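## 4. Stone surfaces in the survey of entrance halls

The second part of our study concerns the floors and wall panels of the entrance halls in the Bayram quarter of Kendbridge. These halls were built by many different contractors over a long period, and the written records of the materials are incomplete. In the archive of the building office we found purchase notes for only 48 of the 235 halls which we visited. For the remaining halls we had to depend on what can be judged by eye, and this brings a difficulty which earlier studies have mentioned only shortly.

The difficulty is in the names. A trade name for a decorative stone usually says something about color and something about origin, but it is not a geological term. The same brown stone with white veins can be sold under three or four names, and one name can cover stones from several quarries. In the purchase notes, the word "marble" is used also for polished limestone, and in a few cases for serpentinite. We therefore decided to describe every surface first by its look, and to give a stone name only in a second step, when a written source or a thin section supported it.

### 4.1 Classes of veining

For the visual description we used two properties: the ground color and the form of the veins. Ground color was recorded in six groups (white, gray, beige, brown, green and black). The form of the veins was recorded in four classes. Class A has no veins which can be seen from standing height. Class B has single long veins, more or less parallel. Class C has veins that branch and meet each other, so that they make a net. Class D is brecciated stone, where the veins separate angular pieces of the ground.

The border between Class C and Class D caused the most disagreement between the two observers. Figure 4 has brown ground and branching white veins. We place it in Class C, although the veins toward the upper right are much more dense than those on the left side.
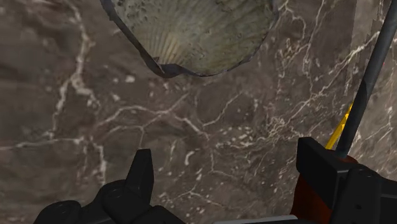

*Page last changed: September 5, 2026*

**Figure 4.** Brown marble surface with irregular white veins (computer rendering). The ground varies between darker chocolate brown and lighter taupe.

A surface with uneven density of veins should be classified by its whole area and not by the most striking part. In the first round of the survey this rule was not yet written down, and Adesuwa Adeyemi and Serpil Yüksel gave different classes to many of the brown panels. After the rule was added, both observers repeated the classification independently, without access to the earlier sheets. The disagreements which remained were mostly in small panels beside doors, where the cut shows too little of the stone to decide if the veins really close around a piece of the ground.

### 4.2 Recording on site

Each hall was visited in daylight and, where the owner allowed it, a second time in the evening under the lamps of the hall. Polished brown stone is sensitive to this change. Under warm lamps the lighter zones move toward red, and several panels recorded as gray in the day were recorded as brown in the evening. We kept the daylight value in all tables. The evening value is given in the appendix only.

In total, 2410 slabs were recorded. A slab was included if at least half of its surface was free from carpets, furniture or later paint. Stair treads were left out because wear changes the contrast between the vein and the ground — in the most used staircases the polish is gone completely, and fine veins cannot be followed any more. We also left out skirting pieces, which are too narrow for the vein classes to have a meaning.

### 4.3 Written sources

The purchase notes name two suppliers again and again. The older notes mention a yard at Mureck, and the later ones a dealer in Maltunside. We could not find out if the dealer took over the stock of the yard or began with new material. The handwriting on several delivery lists is similar, but we do not want to build an argument on this.

For brown stone the notes are especially poor. They often give only the thickness and the number of slabs, with a remark such as "dark, veined". One list orders 220 slabs "as before", without any earlier order in the same folder. Such entries were used for dating the building work, and they were not used for the identification of the stone. In Section 5 we compare the vein classes with the building dates, separately for floors and for wall panels.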